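Humport Seed Swap: Frequently Asked Questions
Last updated November 12, 2025

We get a lot of mail between the first frost and the winter swap, and we love it, so please keep writing! Most of the questions we hear are answered on this page, and it's the same page we print in our newsletter, The Hetard Leaf.

What is the seed swap?

It's a free afternoon where gardeners from Humport and the towns nearby trade seeds they saved themselves or bought and didn't use up. You bring what you have, you take home what you'd like to grow, and in between you end up talking to somebody for half an hour about pole beans. Last winter's table had 386 kinds of seed on it, and that was before the people from Ritchie showed up with their squash.

When and where is the next one?

In December, in the upstairs room at the Lostotance Grange. Doors open at one and we pack up at four. The exact date goes on the Grange door and in the newsletter as soon as the room is confirmed.

Do I have to bring seeds to take seeds?

No! If this is your first garden, come with empty pockets. We only ask that you save a little something next fall and bring it back, even if it's one envelope of marigolds.

How should I pack what I bring?

Small paper envelopes are best. Coin envelopes work, and so does a folded square of printer paper with a piece of tape. Please skip plastic bags unless the seed is bone dry, as we've had some sad moldy surprises. Write the name of the plant, the variety if you know it, the year you saved it, and your town. "Grandma's red tomato, 2025, Humport" is a perfectly good label and frankly the kind we all fight over.

How dry is dry enough?

For beans and peas, try the hammer test: put one on a brick and hit it. If it shatters, it's ready. If it squashes, give the batch another week or two on a plate. Tomato and pepper seeds should snap when you bend them. Small seeds like lettuce are harder to judge, so I just leave mine in an open paper bag for a couple of weeks.

What should I keep my seeds in at home?

Anything that stays cool, dark and dry. Glass jars with tight lids are great for storage. For sorting, while you're deciding what goes with what, a divided box is wonderful, and thrift stores are full of them. Little cells for the fine seed, a bigger cell for the beans. Once everything is sorted and labeled, move it into envelopes and put the envelopes in a jar.
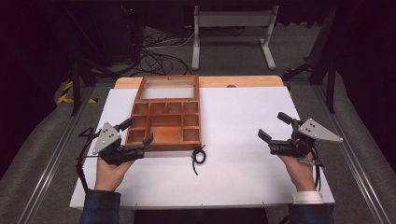

The Hetard Leaf, Issue 7

Can I swap seeds from hybrid plants?

You can swap leftover store-bought hybrid seed, sure, as long as it's marked. Seed you saved from a hybrid is more of a gamble, because the next generation can come up all sorts of ways. Some of us think that's the fun of it! Write "saved from hybrid" on the envelope and let the taker decide.

My squash all grew together. Is the seed any good?

It will grow, but it may not grow into what you expect. Squash of the same species cross very easily. Arsalan Kazmi planted seed from a mixed patch two summers ago and got a pale green, warty thing the size of a football that made terrific soup. Put crossed squash in the mystery basket by the door. It's always empty by two o'clock.

How long do seeds last?

Onions and parsnips are best used the next year. Beans, peas, peppers and carrots will usually go three years or so. Tomatoes can go five or more, and cucumbers about the same. If you're not sure, roll ten seeds up in a damp paper towel, keep it somewhere warm, and see how many sprout. Seven out of ten is fine. Three out of ten, sow thickly and hope.

Is there anything I shouldn't bring?

Please leave home anything on the state's noxious weed list, treated seed (the kind dyed pink or blue), and bulbs or roots with soil on them. Potatoes are a no too, on account of blight. Houseplant cuttings are fine if they're clean and bug free.

Are kids welcome?

Very! There's a low table where they can make their own envelopes and fill them with sunflower seed. We fold 300 blanks ahead of time and we've run out twice.

What happens to the leftovers?

They go to the seed drawer at the Ritchie library, where anyone can help themselves until planting time. After last winter's swap we dropped off 364 envelopes.

Who do I talk to about helping?

Find Kristine Lumbao at the sign-in desk, or leave a note for her at the Grange. Setup starts at eleven and mostly means moving tables and alphabetizing lettuce. If you're good with a label maker, please say so right away.

Can I get the newsletter by mail?

Yes, leave your address at the sign-in desk. Back issues are in the rack on the landing, and the bean issue is still going fast.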